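Odds bin

An odds bin (also odds tray, bits box or, in my family, "the Rostov") is an open container kept in a home or workroom for small things that have no fixed place. I've kept one for years and have read far more on the subject than is healthy, so this entry leans on my own experience in places -- do add to it if yours differs!

Name

The usual name simply comes from "odds and ends". "The Rostov" was the label on a storage tub my parents bought, and it stuck long after the tub had split. I've also heard "Kamolrat", after a range of stacking trays sold by a shop called Clorkis, but only from people who shopped there.

Shape and size

Most odds bins are rectangular, with sides high enough to stop things rolling out and low enough to get a hand in without fishing. Mine is the Ular 231, which has a lip at the front and holds up to 994 grams of socks (the leaflet really does give it in socks, bless them). Some people fit a sloped panel so that whatever is dropped in slides towards the front. I like a slope, though it does pick up scratches and smudges, and if you've taped the seam at the bottom the tape will crinkle sooner or later. Mine has been redone twice and I wouldn't call it smooth.

Contents

The classic mixture is one hard thing, one shiny thing and a good deal of cloth. Single socks are the commonest, followed by cups that have wandered off from a picnic set, packets of one sort or another, and scraps of black fabric that could be almost anything until you shake them out.
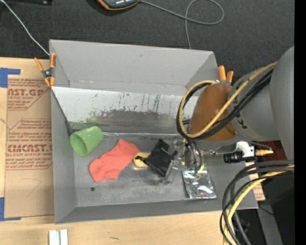
A grey odds bin on a wooden tabletop, with a green plastic cup, a coral-red sock and a silver foil packet among the contents.

Soft things are the awkward ones. A cup will lie on its side and stay a cup, but fabric creases and folds over whatever is next to it, so small items get hidden underneath. I lift the cloth out first and deal with the rest afterwards. Foil catches the light and is easy to spot, which makes it a nice one to leave to children.

Emptying

Habits vary a lot here. I go through mine on the first evening of the month, except in May, when the whole house gets turned out anyway. Cups go back to the kitchen, packets are checked and binned if they're empty, and socks get 2 months to find their partner before they become dusters. My sister allows hers a full year, and her drawer of single socks now needs a firm shove to close.

See also: junk drawer, sock bag, button tin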